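Interim Progress Report: Moisture and Finish Survey of Interior Woodwork, Tusdale Housing Stock
Prepared for the Biltaleo Fund
Prepared by Bohumila Štěpánek, Charvát Conservation Office
October 2, 2020

1. Status

Work under the grant is in its second phase. The survey covers interior doors, paneling and fitted cupboards in the older Tusdale apartment blocks, with the aim of setting a maintenance schedule that the housing office can run with its own staff. Of the 33 apartments in the sample, 31 have been surveyed. The remaining 2 are occupied by tenants who asked for a later visit, and both have agreed to dates before the end of the year.

Spending is within the approved budget. The underspend on travel reported last time has been moved to laboratory costs, as agreed with Jayson Manalastas by email.

2. Moisture readings

More than 500 readings have been logged with pin meters, taken at the bottom rail, the lock rail and the top rail of each door. Juraj Tóth checked the meters against oven-dried samples before the first visit and again at the midpoint. One meter had drifted and was withdrawn. The readings it produced after the first check have been flagged in the database and are excluded from the working averages.

Bottom rails next to bathrooms read consistently higher than bottom rails next to hallways. The difference is larger in apartments where the extractor fan vents into a shared shaft. We can't yet say how much is due to the shaft and how much to missing finish on the lower edge of the door, which was left bare on most of the doors removed for inspection. Separating the two will need a winter set of readings, planned for January.

3. Finishes

Finish samples were taken from hidden edges only. Three coating types have been identified so far: shellac, an oil-modified varnish, and a later polyurethane applied over one or the other. The polyurethane is the main source of peeling. Where it was laid over unsanded shellac, it lifts in sheets at the handle side and can be removed with a plastic scraper. Where it was laid over varnish, removal needs a solvent gel and takes much longer.

Color is a poor guide to the wood beneath. Several doors recorded in the old inventory as mahogany are stained softwood, and the inventory entries are being corrected as we go.

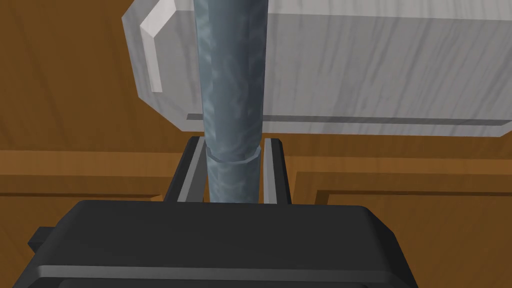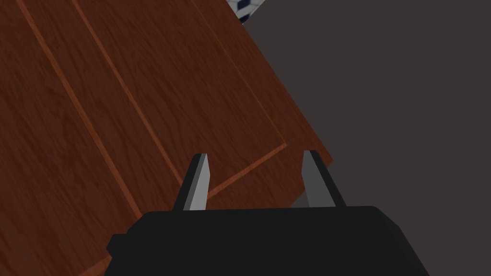
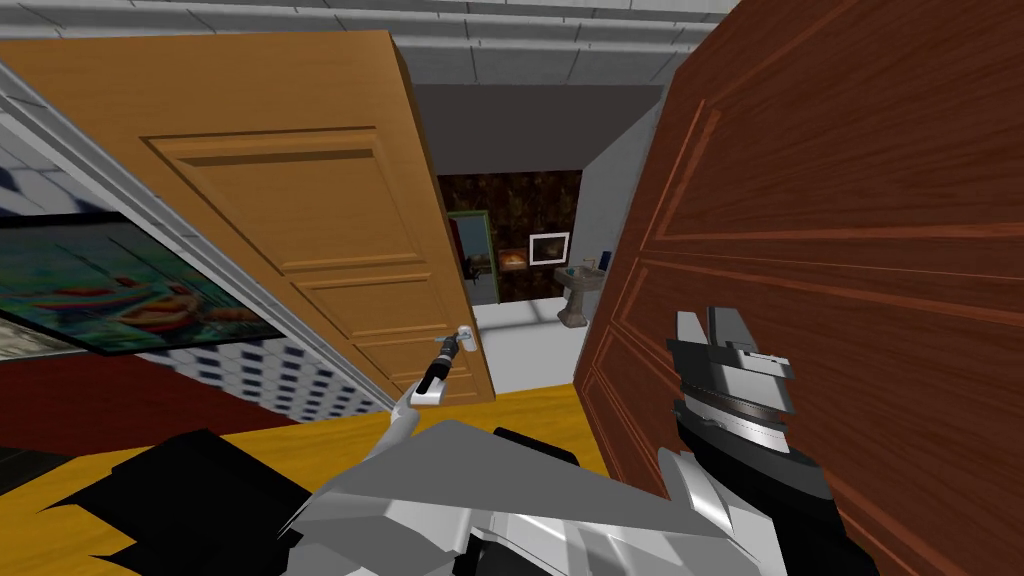
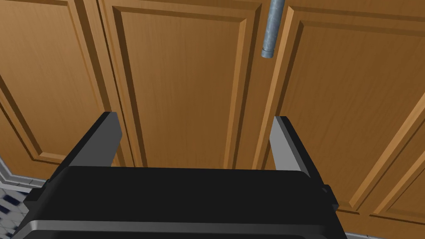
Janka Čierny has drafted a grading sheet with four condition classes. Class 1 needs cleaning only. Class 2 needs local recoating, Class 3 full recoating, and Class 4 joinery repair before any coating work. Two surveyors graded the same apartments separately as a test. They agreed well on Classes 1 and 4 and poorly on the boundary between 2 and 3, so the wording for that boundary is being rewritten around the area of bare wood on each face.

4. Trial treatments

Two wax-oil products from the supplier Jomum are on trial on spare doors held in the basement store. Test panels are cleaned weekly with the detergent used by the housing office. Gloss is measured at the start and end of each month. The trial has not run long enough to support a recommendation.

5. Problems and changes

Access to the basement store was lost for part of the summer during pipe replacement. The trial started late as a result and will end late. We ask the fund to accept the trial results as an annex to the final report, with the main text delivered on the original date.

Dušan Dvořáček has taken over the database. Duplicate door numbers in the north block have been resolved, and room codes now follow the housing office plan.

6. Next steps

Complete the outstanding apartment visits.
Take the winter readings.
Reissue the grading sheet and repeat the two-surveyor test.
Send the draft maintenance schedule to the housing office for comment.

Receipts for the laboratory work are attached separately. The revised budget table needs a countersignature from the fund before the next payment can be claimed.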